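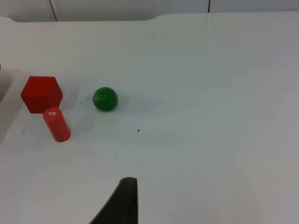
What does a tour operator sell?
A tour operator sells a finished trip, put together from parts that other businesses supply. Beds, coach seats, meals and entry tickets are bought ahead of time, joined into one schedule, and offered to the traveler at a single price.

Chapter 5
Building and Pricing a Package Tour

In the last chapter we looked at the businesses that own hotels, coaches and attractions. This chapter turns to the company in the middle. We will follow one operator, Akico, as it plans a coach tour that starts in the port town of Nidgate and ends at the lake resort of Grostel.

Key terms: allotment, release date, net rate, load factor, single supplement
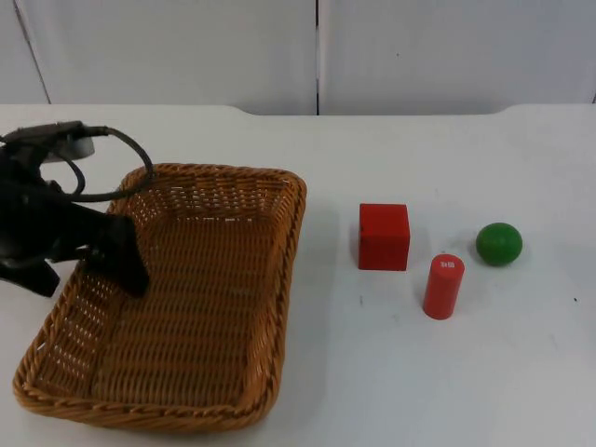
Figure 5.1 A woven basket on a white tabletop.

An operator starts with the route. Akico's planners first drove theirs in November, when roads were quiet and hotel managers had time to talk. They wrote down driving hours, places where a coach could park, and how long a group needed at each stop. Two attractions were dropped at this stage. One had no coach parking, and the other closed too early in the day for the group to reach it.

Next come the contracts. The Halilović, a family hotel outside Grostel, agreed to hold an allotment of rooms at a net rate. Any rooms not sold by the release date go back to the hotel, and Akico owes nothing for them. Coach hire works differently. The coach costs the same whether it leaves full or half empty.
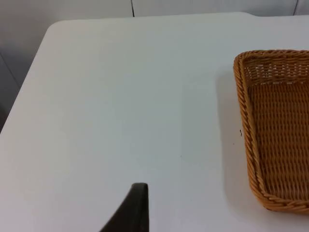 5.1 Fixed and variable costs

Suppose the coach seats 40 passengers and costs $2,985 for the whole tour. That is a fixed cost. Rooms, meals and tickets come to $315 for each traveler, and these are variable costs. With every seat sold, each traveler's share of the coach is a little under $75. With half the seats sold, the share doubles. An operator must therefore choose a load factor before it can print a price, and most choose one well below a full coach.

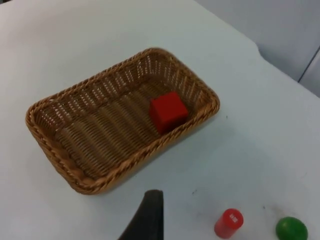

5.2 Setting the selling price

Once the cost per traveler is known, the operator adds a markup. The markup has to pay for office staff, advertising and commission to travel agents, and whatever remains is profit. Travelers who want a room to themselves are charged a single supplement, which we work out in the exercise at the end of this section.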